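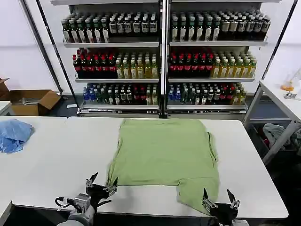
*Folding station at Plandton, a light green T-shirt on the table and both grippers in close.*

## Fault Review Operator, folding cells (fixed term, Plandton)

Kaser is looking for a patient, curious person to join our small crew in Plandton and help us get to the bottom of a fault that has been giving us grief since August.

A bit of background, so you know what you'd be walking into. Our two-armed folding cells run on a motion controller we call Hoarau. Over the winter we logged 1784 folds, and in 54 of them a gripper closed late and a little low, catching the table edge along with the fabric. Mostly that meant a bent fingertip and a grumpy afternoon. Once it meant an operator's sleeve was pinched while they were reaching in to straighten a hem. They were fine, thank goodness, and back at work after a cuppa – but we stopped every cell that day, and we've only brought them back at reduced speed, with a new rule about hands and a stop button you can reach without leaning.

We'd like to do this next bit properly, and that's where you come in.

### What you'd be doing

- Laying out T-shirts and other soft things, running folds, and writing down what the grippers did in plain words
- Going back through the old logs with our controls people and sorting late closes from ordinary missed grasps
- Checking fingertips, hinge plates, bracket screws and wrist cables before each run
- Calling a stop whenever you feel like one's needed. You won't be asked to justify it, and you won't be hurried back

### Who we're hoping for

You don't need an engineering degree. Some of our best fault notes have come from people who used to work in laundries, kitchens and school workshops, and who simply noticed when a machine sounded wrong. You'll need steady hands, tidy handwriting or decent typing, and the nerve to tell a room full of keen people that the run is over. Experience with lockout procedures would be lovely, though we'll happily teach you.

### The practical stuff

The role runs for 16 weeks, full time, with a start at 8.30 am and a proper lunch. There's a 300 dollar allowance for boots and work clothes (close-fitting sleeves, please!). We're a short walk from the station, and there's parking round the back if you're driving in from Cludton.

To apply, send us a résumé and a page or so about a time you spotted something going wrong with a piece of equipment, and what you did next. It needn't be dramatic – a dodgy mower is perfectly good material. Applications go to the Kaser front office in Plandton, by email or by hand, and everyone who writes will get a reply.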